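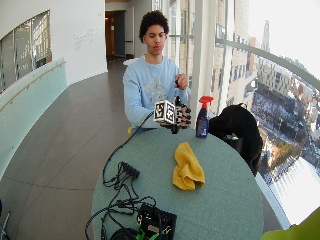
Round table and seating check, Wurnon building, room 2
Friday, before 850 sheets go out

Tabletop. Teal-green top, wipes clean. No chips found on the rim. OK.

Cables. Bundle spread over the left side of the table, one lead running across the top in a long arc. Gather and tie. Action.

Connector block. Sitting tilted in the bundle with wires plugged in. Check each plug is pushed home. Action.

Spray bottle. Red trigger, dark blue body, label on. Standing upright near the far edge, same table as the electronics. Move to the Lavmont cupboard when not in use. Action.

Cloth. Yellow, left bunched up in the middle. Fold or put in the wash bin.

Chair. Jacket over the back, hanging below table height. Hooks are by the door, please use them.

Table feet. Levelled last month, Engelhardt pads fitted. No rock. OK.

Socket strip. Kutunex, tag 453, test in date until February. OK.

Walkway to door. 185 cm clear. OK.

Recheck cables and bottle next visit. Rest can wait for the full round.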